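The Second Gripper
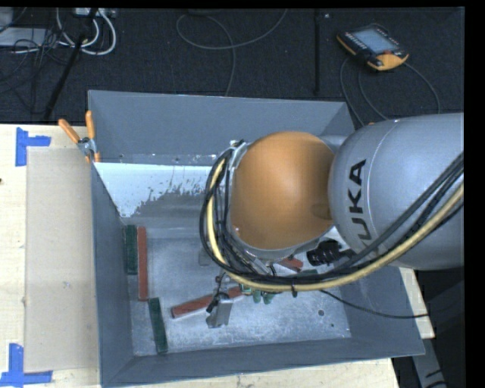 STUMBERG, August

The Avetti had lasted four days. It was a handsome gripper, and it came with a handsome brochure, and it picked up the red bars as though it had been raised among them. The green bars it regarded as somebody else's department.

So now it was the Tanabe's turn, with the green fingertips, and I had been told to be fair to it.

"Are you being fair to it?" said my supervisor, from the doorway.

"I'm on try 30 of 80."

"And?"

"It's being careful."

The arm hung over the bin with its cables looped around it like a man holding his own coat. I had the spreadsheet open. There was a column for picks, a column for drops, and a column headed Notes, where I had written "thinking" 2 times and then deleted one.

"Skukell bought theirs without any testing at all," she said.

"How is that going?"

"They're very happy. They haven't plugged it in."

She came over and looked into the bin for a while, at the red bars and the green ones, the way people look at a fish tank in a dentist's office.

"Which one do you like?" she asked.

I said the study wasn't designed to answer that.

"The Avetti people are buying lunch," she said, and went to get her jacket. I typed 31 in the first column and reached for mine.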